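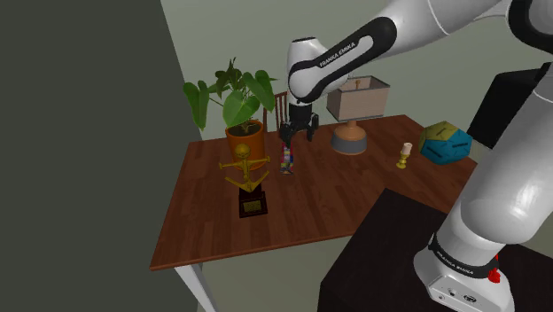

Flusia tabletop scene, Franka arm over the small patterned object

Is the Flusia tabletop pack worth paying for? (sim scenes, Franka arm)

Josefina Lagos
Posted August 14, 2022

Trying to decide before the trial runs out. Vetcombe sells this as an add-on, Flusia Tabletop, you get rooms plus furniture plus a bunch of household props, arm already placed and ready to drive. Want it for a pick and place course at the college where I teach evenings. No budget for a real arm, not this year anyway.

The render is from my own trial install. Default lighting, haven't touched a thing except picking which props get spawned. Target is the skinny upright one in red, blue, yellow and white, gripper sitting right over the top of it. Looks nice enough. But my questions:

Are the props proper physics objects or just pretty shells? Mainly the trophy and the plant. The trophy has arms sticking straight out and I can see students wanting to go for that next.

Does the lamp count as an obstacle for the planner? It's to the right of the gripper toward the back and I'm nervous about the forearm on a wide swing.

Licence is $265 a seat, nearly double what I'd pencilled in. Is there a classroom deal? Site is useless on this.

Running it on a fairly ordinary desktop, nothing flash. Thanks in advance, marking due so might be slow replying.

Svyatoslav Tkachenko

Had the pack since December. Short version: yes if you want clutter, no if you just want one object on a bare table, you can build that yourself in an arvo.

Props. Mixed bag. Boxy stuff is good, collision shape follows the mesh closely. Trophy is the weak one, out of the box it gets a convex hull so the gap under the arms gets filled in as far as the solver's concerned. Fingers stop in mid air next to it, students think their code is broken. There's a setting called hull mode in the prop inspector, change it to decomposed and respawn. Slower to load but the grasps make sense. Same for the candle holder.

Plant: pot is solid, leaves are visual only. Arm goes straight through them. Fine for a course I reckon, but tell them up front or you'll get a flood of emails. Don't use it for anything where the leaves matter.

Lamp is in the planning scene by default, along with the table. The chair behind is NOT, you have to tick it. Caught me out on a reach to the back edge, planner happily put the elbow through the backrest.

One more thing re your target. Tall skinny things tip. Straight down from above like you've got it is the approach I'd use, but check the fingers are opening wide enough before they desend, and put your pre-grasp higher than you think. If it still falls over, bump up the friction on the table material, the default wood is pretty slick. We did a batch of 1,000 random spawns on the stock value and got 63 topples before the fingers had even closed. Never reran it after the change so can't give you the other number, sorry.

Rehema Rugemalira

just get the free Awasthi scenes, paying for furniture is a rip off

Haiyan Liang

Used the Awasthi ones for a term and went back. They load fine but no lamp, no plant, basically blocks on a slab. If the whole point is teaching around clutter they won't help much.

On price, there is a classroom licence, you have to email Vetcombe sales and ask for it, not on the site anywhere. They wanted a letter on college letterhead and then it took 2 weeks. It's per lab, not per seat, so do the sums on your class size first. Ask if the room packs are bundled too, ours were and I only found out later.

Desktop should cope. Turn soft shadows off in the viewport when you're running batches, leave them on for screenshots. And set the spawn seed!! Otherwise every student gets a different table and you can't compare anything when you mark.

Josefina Lagos

Brilliant, thank you both. Changed the hull thing on the trophy, found the chair tickbox as well (it's hidden under Static). Emailing Vetcombe tonight, will post what they quote me.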